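潜在表示与模型评估板块 › 对比学习 › 投影头应当保留还是丢弃

楼主:Boonsong Sriwong
标题:关于对比学习中投影头维度与下游线性评估不一致的问题

各位同仁:

本人近期在内部图像集 Klinhom 上进行自监督预训练,现就一项与预期不符的结果征求意见。该图像集以浅色台面、浅色墙面的室内画面为主。
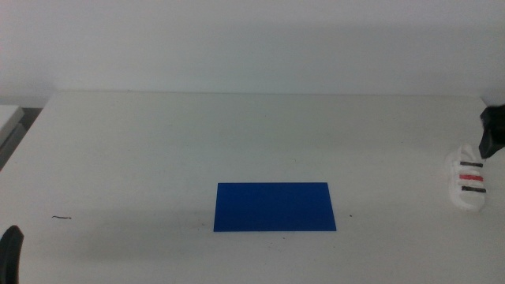
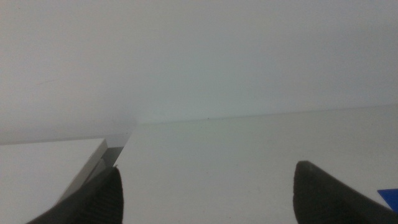
编码器为常规残差网络,投影头为两层全连接,损失函数采用 InfoNCE,训练 60 轮。投影头输出维度由 128 提高至 1599(后者系沿用旧项目配置,并无特殊含义)后,对比损失明显下降,而冻结编码器所作的线性评估准确率反而降低。

本人初步判断,投影头容量增大后承担了过多的不变性,编码器自身的表示因此未得到充分约束。此判断是否成立,请予指正。

——————
2楼:Jintana Ruangrit

楼主的判断方向可以理解,但现有证据不足以支持。对比损失在不同输出维度之间不宜直接比较。维度提高后,归一化向量在球面上的分布余地随之变化,同一温度系数下的损失数值并不具有相同含义。

建议先补充以下材料:
一、温度系数及其是否随维度重新调整;
二、编码器输出与投影头输出各自的奇异值谱;
三、不同随机种子下的重复结果。

——————
3楼:wonel_平台组

补充一点。我组在 Wonel 训练框架内做过类似对照,投影头输出维度在相当大的范围内对线性评估影响甚微,影响较大的是批量大小和增强强度。楼主未说明增强方案。若随机裁剪的下限过小,同一图像的两个裁剪可能都只含背景,正样本对便失去语义内容,此时再讨论维度问题意义有限。

——————
4楼:Boonsong Sriwong(楼主)

感谢两位答复。现将情况补充如下:

温度系数固定为 0.1,未随维度调整。随机裁剪面积下限为百分之八,颜色扰动采用默认强度。随机种子仅有 2 个,两次结果趋势一致。奇异值谱尚未计算,将于本周内补齐。

3楼所述裁剪问题,本人认为可能确实存在,但两组实验采用相同的增强方案,故不能单独解释两组之间的差异。

——————
5楼:低秩近似

不同意楼主最后一句。增强方案相同,不等于其影响相同。正样本对中若有相当比例为“背景对背景”,高维投影头有更大余地去拟合墙面明暗梯度一类的低层线索,低维投影头则可能被迫舍弃。两项因素存在交互,应做交叉实验,不应各自排除。

——————
6楼:Jintana Ruangrit

5楼的假设可以检验,但“低维被迫舍弃低层线索”的说法本人持保留意见。已有不少实验观察到,即使投影头输出维度不高,其有效秩仍远低于名义维度,瓶颈未必由输出维度决定。隐藏层宽度同样应当纳入考察。请楼主确认:提高输出维度时,隐藏层宽度是否一并改动?

——————
7楼:Boonsong Sriwong(楼主)

经核对配置文件,隐藏层宽度确系一并改动。原配置将隐藏层宽度与输出维度绑定为同一参数,本人此前未予注意,谨此更正。首帖中“仅改变输出维度”的前提因此不成立。

奇异值谱现已算出。高维一组中,投影头输出的有效秩为 45,低维一组与之相近。编码器输出方面,高维一组的谱衰减更快,前几个方向占据了大部分方差。

——————
8楼:低秩近似

编码器端谱衰减更快,与本人在5楼的推测相符。

——————
9楼:Jintana Ruangrit

相符不等于得到证实。隐藏层加宽后,有效学习率亦会变化,同样可能造成编码器端的谱集中。在未固定隐藏层宽度、未重新搜索学习率之前,不宜将该现象归因于背景线索。

——————
10楼:brirnholm_reader

另请注意评估环节。线性评估若未对特征作标准化处理,谱较为集中的表示会受到不利影响,测得的差距可能被放大。建议在线性层之前加入不带仿射参数的批归一化,并附 k 近邻评估结果作为对照。

——————
11楼:Boonsong Sriwong(楼主)

各位意见已收悉。后续实验安排如下:

1. 隐藏层宽度固定为 2048,仅改变输出维度;
2. 裁剪面积下限分设百分之八与百分之三十两档,与输出维度作交叉;
3. 各组分别搜索学习率与温度系数;
4. 线性评估前加入标准化,并报告 k 近邻结果。

计算资源申请已提交 Trultlow 集群,预计十月可获批复。关于5楼与9楼之间的分歧,第1、2两项应能提供部分依据。

——————
12楼:wonel_平台组

第3项的搜索量偏大,建议先在低分辨率下缩小范围。另,批量大小请在各组之间保持一致,并在结果中注明。

——————
13楼:低秩近似

仍建议增加一组完全不使用投影头的对照。若该组的编码器谱同样集中,则本人在5楼的说法需要收回。

——————
14楼:Boonsong Sriwong(楼主)

同意,已列为第5项。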